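Pressemitteilung

Luludach, 2. Januar 2024

Erst rechnen, dann greifen: Gollo veröffentlicht Planungshilfe für den ersten Greifarbeitsplatz

Ab sofort kostenlos: die Planungshilfe »Plaline« für kleine Lager, Versandapotheken und alle, die gerade mit einem Angebot für einen Roboterarm vor der Nase am Schreibtisch sitzen

Also gut, ich schreibe diese Mitteilung selbst, und wer mich kennt, weiß: Das wird jetzt keine glattgebügelte. Ich leite bei Gollo die Anlagenplanung, und in den letzten Monaten habe ich so viele Telefonate über dasselbe Thema geführt, dass ich irgendwann mitgeschrieben habe. Aus den Notizen wurde eine Tabelle, aus der Tabelle wurden mehrere, und heute geben wir das Ganze unter dem Namen Plaline heraus. Kostenlos, ohne Anmeldung, zum Ausdrucken und Reinkritzeln!

Worum geht es? Um die Frage, was ein Arbeitsplatz kostet, an dem ein Greifer kleine Packungen aufnimmt und ablegt. Und zwar der ganze Arbeitsplatz. Die meisten Betriebe, die bei uns anrufen, haben den Preis für den Arm schon im Kopf (oft auf den Euro genau) und für alles andere eine einzige Zeile mit der Überschrift »Sonstiges«. In dieser Zeile wohnen dann Tisch, Finger, Kamera, Licht, Behälter, Schutzkonzept, Einrichtung und die Tage, an denen die eigenen Leute danebenstehen und ausprobieren. Ich habe selbst mal so geplant, bei meinem ersten Projekt, und ich habe mich danach wochenlang mit Nachträgen herumgeschlagen.

Plaline fängt deshalb am anderen Ende an, beim Artikel. Bevor irgendwer ein Datenblatt liest, kommt das eigene Sortiment auf den Tisch: Was davon soll gegriffen werden, wie groß, wie schwer, wie empfindlich? Bedruckter Faltkarton verzeiht wenig, eine eingedrückte Ecke und der Kunde schickt die Packung zurück. Glänzende Oberflächen spiegeln, und durchsichtiger Kunststoff ist für viele Kameras eine echte Zumutung.
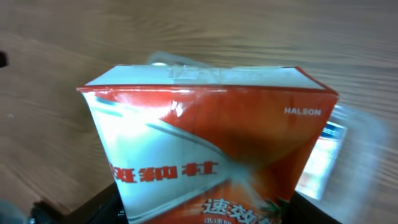 Bei den Fingern wird übrigens am liebsten gespart, und das tut mir jedes Mal ein bisschen weh. Ein Satz Finger ist im Vergleich zum Arm eine kleine Position, aber er entscheidet mit darüber, was überhaupt machbar ist. In unserer Vorlage gibt es darum eine eigene Seite nur für Greiffinger: Öffnungsweite, Auflagefläche, Belag, Ersatzsatz. Planen Sie bitte zwei Sätze ein. Einer liegt im Schrank und wartet, und wenn der erste verschlissen ist, steht die Anlage eben nicht still, bis das Paket mit dem Nachschub da ist.

Ausprobiert haben wir die Vorlage an unserem eigenen Standort in Luludach, zusammen mit der Firma Yaman, die uns bei der Auswahl der Artikel geholfen hat. Wir haben uns dafür das Thema Hausapotheke vorgenommen: Schachteln, Fläschchen, Hustenbonbons, Pflaster. Alles Dinge, die harmlos aussehen und bei der Planung erstaunlich viel Gesprächsstoff liefern. Die gesamte Artikelliste von Yaman umfasste 482 Positionen, und unser erster Schritt war, sie nach Packungsform zu sortieren. Übrig blieben 6 Gruppen. Mit so einer Einteilung lässt sich plötzlich vernünftig reden, auch mit Anbietern! 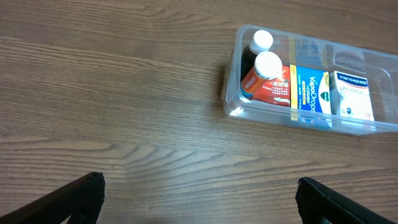
Der zweite große Block in Plaline heißt »Umfeld«. Da geht es um Platz, Strom, Netzwerk und um die Behälter, in denen die Ware ankommt oder landet. Kisten werden gern nach dem Katalogpreis gekauft, und erst beim Einrichten merkt man, dass der Greifer am Rand hängen bleiben könnte oder die Kamera mit den Reflexen der Wände kämpft. Mein Rat: den Behälter vor dem Greifer aussuchen, oder wenigstens in derselben Woche. Und holen Sie sich Muster ins Haus, bevor Sie eine Palette davon bestellen.

Dann die Probegriffe. Wir schlagen vor, mit jedem Anbieter 200 Griffe pro Artikelgruppe zu vereinbaren, mit Ihrer eigenen Ware und in wechselnder Lage, also stehend, liegend, schräg, teils verdeckt. Ein Vorführvideo mit sauber ausgerichteten Würfeln sagt über Ihren Alltag herzlich wenig. Notieren Sie zu jedem Fehlgriff, was los war. Die Vorlage hat dafür ein Blatt mit sehr breiten Spalten, weil ich eine große Handschrift habe und keine Lust auf winzige Kästchen.

Noch ein Wort zum Zeitplan, den wir ebenfalls mitliefern. Er ist bewusst gemütlich. Wer jetzt im Winter anfängt, kann bis April die Artikelgruppen, die Musterbehälter und die Probegriffe erledigt haben und geht dann mit einem Papier in die Budgetrunde, das Rückfragen aushält. Schneller geht es bestimmt auch, aber ich habe noch keinen Betrieb getroffen, der sich über eine Woche mehr Vorbereitung geärgert hätte.

Und was ist mit den laufenden Kosten? Die haben ein eigenes Blatt bekommen: Wartung, Softwaregebühren, Verschleißteile, Schulung neuer Kolleginnen und Kollegen. Dazu eine Zeile, auf der ich bestanden habe, nämlich Stunden für die Pflege der Artikeldaten. Eine neue Verpackung im Sortiment, ein geändertes Design, ein anderer Deckel, und schon muss jemand ran und nachtesten. Das kostet keine Unsummen, aber es kostet Zeit, und die sollte im Plan stehen.

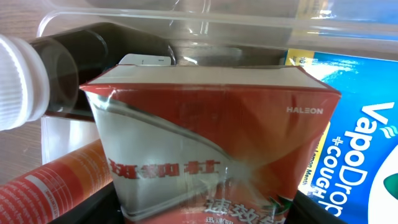
Lohnt sich ein Greifarbeitsplatz auch, wenn das Sortiment bunt gemischt ist?

Das hängt davon ab, wie oft die einzelnen Packungsformen vorkommen. Wenn wenige Formen den Großteil der Griffe ausmachen, fangen Sie mit genau diesen an und lassen den Rest vorerst in Handarbeit. Plaline rechnet beide Wege nebeneinander durch, sodass Sie sehen, ab welcher Menge sich die nächste Gruppe trägt. Bei sehr kleinen Mengen kommt manchmal heraus, dass ein besser eingerichteter Packtisch die klügere Anschaffung ist. Auch das schreiben wir dann so hin.

Wir verkaufen bei Gollo selbst keine Roboterarme, wir planen Arbeitsplätze und begleiten die Auswahl. Die Vorlage ist deshalb herstellerneutral, Sie können jedes Angebot hineinschreiben, das Ihnen auf den Tisch flattert. Für Rückmeldungen sind wir richtig dankbar, gerade für die unbequemen. Wenn Ihnen eine Kostenzeile fehlt, schicken Sie sie uns, die nächste Ausgabe kommt im April und hat noch Platz.

Zum Umfang: Plaline besteht aus einer Tabellendatei und einem Heft zum Ausdrucken, beides auf Deutsch. Die Tabellen dürfen im eigenen Betrieb frei verändert und weitergegeben werden. Redaktionen bekommen auf Wunsch ein gedrucktes Heft per Post, eine kurze Nachricht an unsere Pressestelle in Luludach genügt. Fragen zum Inhalt landen direkt bei mir in der Anlagenplanung, und ja, ich rufe auch zurück!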